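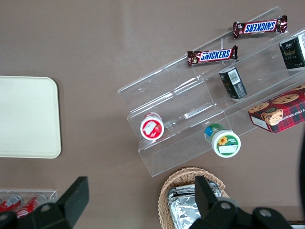
Grollholm switches break-room snacks to tiered stands

Grollholm has replaced the snack baskets in its Cesmont office with clear acrylic tiered stands, one per break room, following a trial that ended in May. The change covers 2 floors and 53 desks.

Each stand has stepped shelves with raised front lips and thin transparent dividers. Candy bars, Snickers among them, are laid parallel to the shelf edge. Boxed goods and round tubs share the remaining tiers, and anything that does not fit goes on a tray on the tabletop next to the stand.

Under the old arrangement, items were stacked in deep baskets and the bottom layer was often past its date before it was reached. The office logged 3,569 snack items issued during the trial and 801 discarded in the same length of time before it. The discard figure for the trial itself has not been released.

Restocking is done before 9 a.m. Older stock moves to the front of each tier and new stock goes behind it. Boxes with a barcode label are placed so the label can be scanned without lifting the item – a requirement of the inventory software, which was updated for the purpose.

The stands are wiped with a damp cloth and mild soap. Solvent-based cleaners are not to be used on the acrylic, as they can cloud the surface or crack it along the joints.

The Rutherford office will receive the same stands later in the year. Its break room has a narrower counter, and a shorter version with one fewer tier is being considered.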